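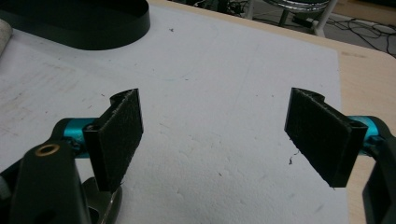 Foam board on the worktable

Model makers wanted for the Mosthorpe town model!

We're building our whole downtown in miniature, all 257 buildings of it, and we'd love more hands. You don't need experience — if you can cut a straight line and enjoy fiddly work, come along. We meet at 6:30 p.m. above the Juvulham library, with 2 hours a session through November. Knives, glue and paint are supplied (bring an apron). Ages 16 and up. There are 33 spots, and we still need people for the mill and the train station. To join, ask for Réjean Zacharias at the library desk.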